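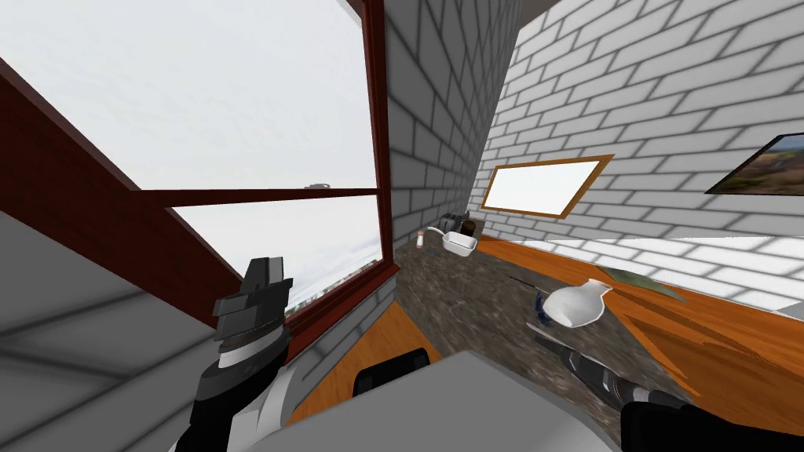 Simulated kitchen, robot's own view, with the pitcher on its side on the granite counter and the right arm coming in from the corner.

To: Wudville Robotics Club list
From: Joyce Mrema
Re: Kitchen task, are we mad?

Hello all,

Sorry for the slow reply, I wanted to sit down with a proper cup of tea and do Jarmila's message justice, and then the tea went cold and I had to make another one. I've left the main part of it below for those who joined after half term and don't have the earlier posts.

Jarmila Machala wrote:
> I have been through the Obura rules twice now and I think the kitchen task
> is within our reach, but only if we stop changing the room every week. At
> the moment one half of the group is practising in the plain grey test room
> and the other half in the kitchen, and nothing carries over from one to the
> other. The arm settings that Team Vestia were so pleased with fall to pieces
> as soon as there is a real worktop to lean over.
>
> My second worry is the pitcher. Standing upright it is a nice easy thing to
> grip. Lying down it is a different animal, and the rules say that it may
> start in any position. Do we train for both, or do we get the upright one
> solid first and hope for a kind draw?
>
> Lastly, could somebody please tell me which version of Rorkesix we are all
> supposed to be on? I have three on my laptop and I trust none of them.
>
> Jarmila

Taking these in the order they came, more or less.

On the room, I'm entirely with you. Let's all move into the kitchen and stay there until the competition. I know some of the younger ones like the grey room because it loads quickly and they can get a lot of runs in before their parents come to fetch them, and I do sympathise, having waited for that kitchen to load on the old machine by the door myself. But the white brick and that dark speckled worktop are quite hard going for the vision side, and if our code has only ever looked at plain grey walls we can't expect much of it. The window is another thing to keep an eye on. There's a lot of pale sky coming through it and there are bright patches on the bricks opposite, and I'd like the vision group to see what happens to their pitcher finder when the two are in view together. The pitcher is white as well, remember!

On the pitcher itself, I would train for both, and start with it lying down. I know that sounds back to front. My thinking is that the belly is round and the spout sticks out, so the gripper has to come in at a sensible angle or it will simply push the thing along the counter, and whoever solves that will find the upright case a holiday. I'd also ask everyone to leave the clutter where it is. There's a small blue object just to the left of the pitcher, a thin dark stick-like utensil behind, and a flat greenish thing over on the right (leaf? folded cloth? we had quite a debate and I'm still in the leaf camp). It is very tempting to delete the lot for a clean run, and I've done it myself at the end of a long evening, but the marks for the task come off if you knock things about, so we may as well get used to them.

Vestia's arm settings: would one of you post the file to the list, please, even if it is untidy? I think the reach is the trouble, but I'd like to look before I say anything more. So far we have 2787 runs saved on the shared drive and 80 of those are in the kitchen, so you can see where the effort has been going. I'd like us to have 1000 kitchen runs by December. Please put your initials and the starting position of the pitcher in the name of every run. I spent most of an evening going through a folder where everything was called "test", and I don't wish to do so again.

Rorkesix: we are on version 11. Please remove anything older, Jarmila, all of it, and then copy the settings folder across fresh from the drive. If you keep the old settings the left gripper starts in the wrong place and you will think that you've broken something when you haven't. If it still misbehaves, bring the laptop along and we'll look at it together. I'll be in the room from half past four, with biscuits.

One more thing while I have your attention. The entry form asks for a team name and a short paragraph about what we've learnt, and I'd much prefer it came from the students than from me. Could each group send me two or three sentences? They needn't be polished. Tell the judges what went wrong as well, they like that, and heaven knows we have plenty to choose from.

I still owe the list an answer about the spare keyboards, and whoever left a green lunchbox on the windowsill, it is now in the cupboard with the cables and would be glad to go home.

Warm wishes to everybody,
Joyce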